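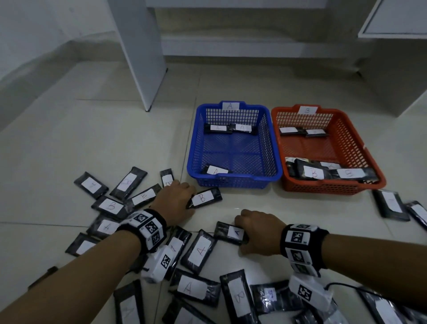
Skonard had sent two wrist controllers and a letter claiming they would change the way we thought about hands. Keegan Sawatzky, who had been thinking about hands for most of his adult life and had very little to show for it, signed for the parcel and went to find tape.

The plan was Gráinne Lenihan's. We would sort packets on the floor, A into the blue basket and B into the orange one, first wearing the Skonards and then wearing the older pair from Briem. Whichever set of recordings the arm downstairs found easier to copy would win, and the loser would go in the drawer with the other losers.

"Why the floor?" I asked.

"The table is full of your lunch," said Gráinne.

I had been chosen for the job because my wrists were average. Mikkel Steinarsdóttir had measured everyone's in March and reported this to the whole office in the tone of a man announcing a promotion. He strapped me in, told me to move naturally, and then corrected how I was moving.

"Slower."

"This is natural."

"It's natural for you. The arm has standards."

The arm did not have standards. The arm had spent most of the winter trying to pick up a sponge. But I slowed down, and I put an A with the other A's, and somewhere below us a fan came on in what I took to be approval. 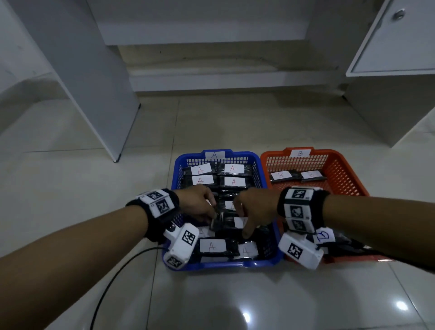 Blue basket, well ahead of orange.

By the second hour I had opinions about the packets. The A's were smug. The B's had been labeled by somebody in a hurry, and a few of them needed a good squint before I could be sure they were letters at all. Keegan's handwriting, he admitted, though only after blaming the pen.

Each Skonard weighed 87 grams, according to the letter. It did not feel like 87 grams. It felt like being held gently by the arm by an aunt who wanted to tell me something. The cable had its own ideas too, and every time I reached for the far side of a basket I could feel it considering whether to come along.

Gráinne wanted 800 good picks. A good pick was one where the markers stayed in view, my fingers did something a gripper could reasonably imitate, and I didn't swear, because the swearing came with a jerk of the elbow that Mikkel could see in the plots.

"There," he said, pointing at his screen. "What happened there?"

"I dropped one."

"And there?"

"I thought about having dropped one."

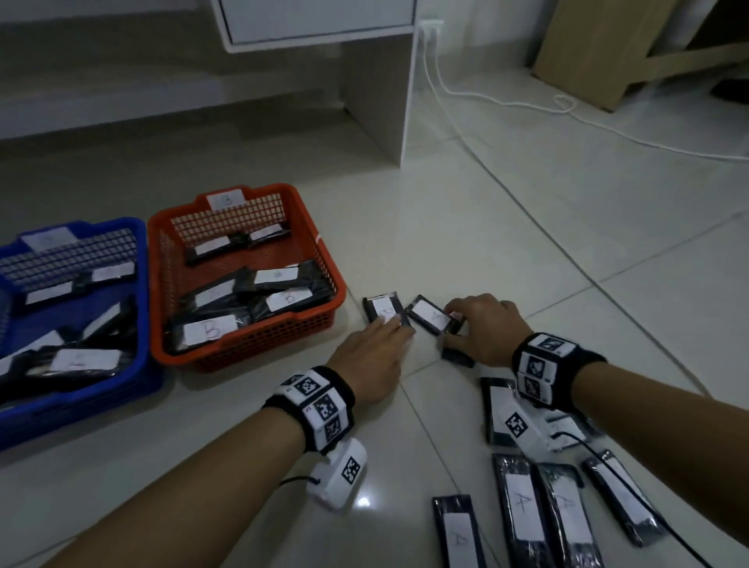

He nodded and typed something long. I have never seen that file, but I believe it is mostly about me.

Bergþóra Toft came up from Stodby in the afternoon to see how her money was getting on. She had paid 4000 for the pair, and she stood over me in her coat – it was a very good coat – and watched me put my fingers on an A and a B and fail to choose between them.

"Couldn't the robot do this?" she said.

"That's what we're teaching it," said Gráinne.

"And how long does it take him?"

Everyone looked at me. I moved a packet, naturally, at the approved speed.

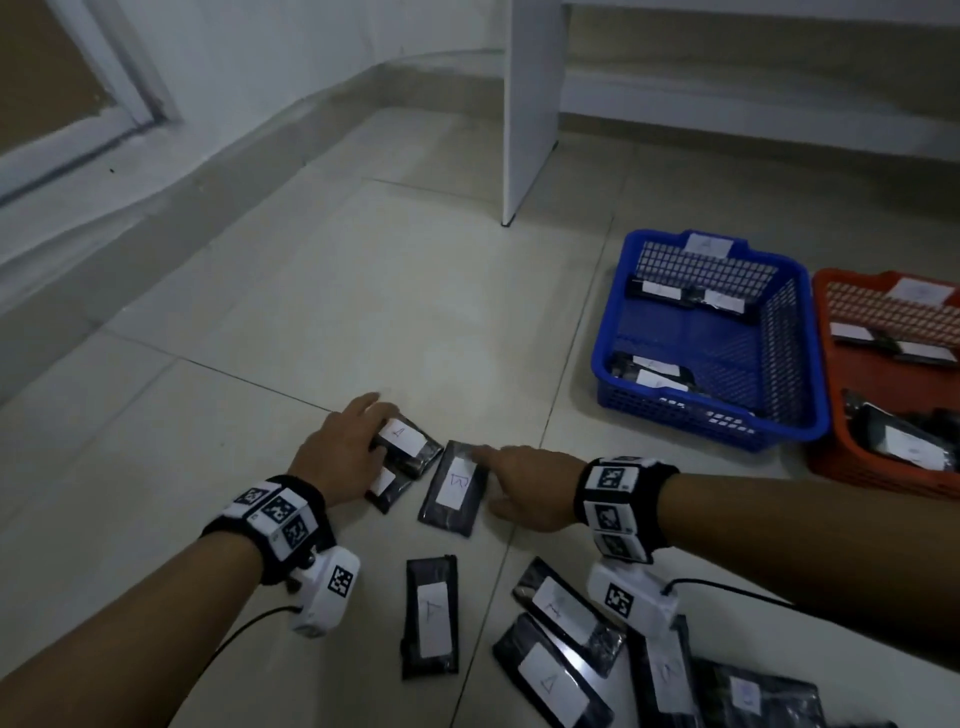
Left hand on an A, right hand on a B.

Bergþóra asked which controller was better. Gráinne said it was too early to say, Keegan said the Briem, and Mikkel said that the main source of error so far was the wrists.

She wrote that down. Then she took off the coat, folded it over the back of Keegan's chair, and held out both arms to be strapped.

"Tell me when I'm being unnatural," she said.

Mikkel went to get his tape measure.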